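Row Cleaner and Closing Wheel Parts: Frequently Asked Questions

Which planters do your row cleaners fit?
Our floating row cleaners bolt to the face plate of most planter row units built with a flat front. If your planter has a coulter bracket on the face plate, tell us when you order. You will need the narrow mount, part 3233, in place of the standard one.

Do I have to take the no-till coulters off?
On most units, yes. The standard mount uses the same bolt holes. The narrow mount lets you keep the coulter, but you give up some range of travel on the floating arm. If you plant into heavy corn stalks and want both, call before ordering so we can check clearance.

How do I know if I need floating or pinned?
Pinned row cleaners hold one setting until you move the pin. They cost less and work well on flat ground. Floating row cleaners ride up and down with the soil and are a better choice on terraces, washouts and rolling fields. Both use the same wheels, so you can start with pinned and change the arms later.

How deep should they run?
Set them to move residue, not dirt. Start with the wheels just touching the surface, plant a short distance, then get out and look. If you see a trench, raise them one hole. The wheels should turn most of the time but may stop now and then in bare spots.

Can I run them at higher planting speeds?
They can be run faster, but residue gets thrown farther and may land on the next row. On 30 inch rows this is usually not a problem. On narrower rows, slow down or order the shorter wheels.

What is the difference between the Eltier and the Camargo closing wheels?
The Eltier is a spiked cast wheel for wet or sticky ground. It crumbles the sidewall and does not pack much. The Camargo is a smooth rubber wheel with a raised edge and is meant for lighter soils. Many customers run one of each on every row. Put the spiked wheel on the same side all the way across the planter.

Do closing wheels come with bearings?
Yes. Bearings are pressed in and the dust cap is included. Bolts and bushings are not. Most people reuse theirs, but if yours are worn, replace them at the same time. A loose bushing lets the closing arm wander off the row.

How long do the bearings last?
It depends on acres, speed and how the planter is stored. We suggest spinning every wheel by hand in the off season. Replace any bearing that feels rough or has side play. One customer has gone past 2000 acres per row unit on a set, but we would not plan on that.

How long does it take to install a set?
Plan on one day for a 12 row planter with two people. The first row takes the longest. You need a torque wrench, an 11 mm socket for the stop bolt, and common inch wrenches for everything else.

My planter is older and not on your list. Can you still help?
Often we can. Measure the face plate bolt spacing, side to side and top to bottom, center to center. Also measure from the face plate to the front of the gauge wheels. Send us those numbers with the make and model.
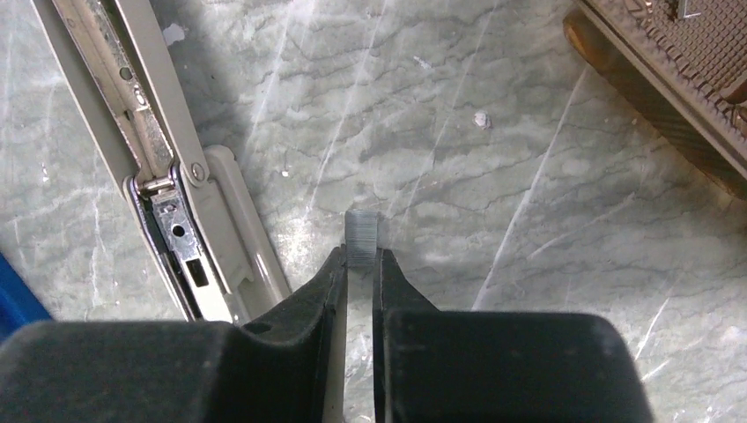 Vosstead Planter Attachments, Parts and Service Department

Where do you ship from?
All orders ship from our Lukisbridge warehouse. Small parts go by parcel. Full planter sets go by truck freight on a pallet, and you will need a loader or forklift to unload. You can also pick up at the warehouse if you call ahead.

When should I order for spring?
Order by the end of winter if you can. We also take preseason orders beginning in June for the following year, at the lower price on the current sheet.

Can I return parts that do not fit?
Unused parts can be returned within 30 days. Keep the packing slip and call for a return number first. Parts that have been painted, drilled or run in the field cannot be returned.

What does the warranty cover?
Arms, mounts and hubs are covered for one planting season against breakage in normal use. Wheels and bearings are wear parts and are covered only for defects. Damage from rocks or from backing up with the planter down is not covered.

Page updated 25 Jan 2024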